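We use cookies to improve your experience. By continuing you accept our cookie policy.

Housekeeping Operations, handout 7: Floor care routines and stock

Updated May | by the Itunetti course team

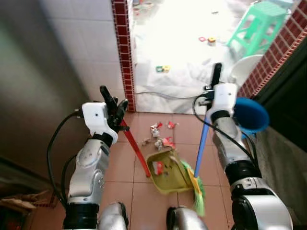

Carrying on from last week: dry work before wet work, always. Grit left on a hard floor turns to paste under a mop and ends up in the grout. Then you're scrubbing grout.

Order for a guest corridor:
- doors wedged, sign out
- top down: ledges, rails, then floor
- far end first, work back to the exit
- corners by hand, machines miss them
- damp mop, two buckets
- sign stays until dry!!

Two buckets = one wash, one rinse. Change the rinse when you can't see the bottom. Students always ask how often. Depends on the floor.

Dilution. Read the label evry time, even if you used the same product yesterday. Stronger mix does not clean better, leaves a film, film holds dirt. Never mix products. Never top up an unlabeled bottle.

Case study: Kikeo guest house, 92 rooms. Supplies were kept in one basement closet, so staff on the upper floors lost time on the stairs. Moved to a small cupboard per floor, restock at 8 a.m. Complaints about corridors dropped. Costs went up a bit the first month (duplicate tools), then settled. Compare with Isov, one big store, one elevator, works fine for them. Why? Think about layout before you answer.

Stock sheet: item, opening count, issued, closing count. Practice set has 1,015 cloths at opening, work out the reorder point yourselves. Show the steps, I can't give marks for a bare number.

Reading for next time: the Mathew Lodge laundry notes, first half only. Bring the stock sheet filed out.

Share 8 | Comments 7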